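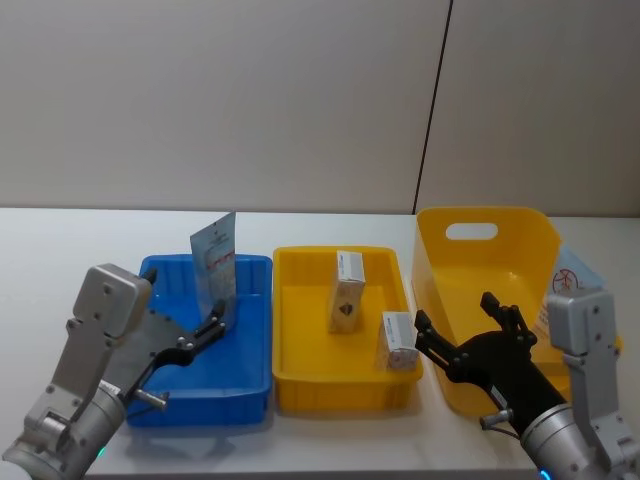
Foto: Kulap Nakpan

En julio cambié de piso y aproveché para vaciar el trastero. Llevaba años pagando 10 euros al mes por guardar cosas que no miraba nunca, y quería dejar de hacerlo antes de firmar el contrato nuevo.

Empecé por los libros, que eran lo más pesado. Salieron 286. Me quedé con dos estanterías y el resto lo ofrecí en una librería de segunda mano, que aceptó una parte y me devolvió los manuales de la carrera.

Con la ropa fui más rápido. Lo que no me había puesto en dos inviernos se fue a la bolsa. Los cables me costaron más, y todavía tengo una caja sin revisar.

Wiroj Phetsri me recomendó separar las cosas por destino (vender, regalar, tirar) y no por habitaciones. Me funcionó bien, salvo con los papeles. Encontré facturas de la luz de tres pisos distintos y las garantías de una lavadora que ya no tengo.

De las ventas saqué 254 euros. Con eso pagué la furgoneta y una lámpara para el pasillo. La caja de cables sigue junto a la puerta.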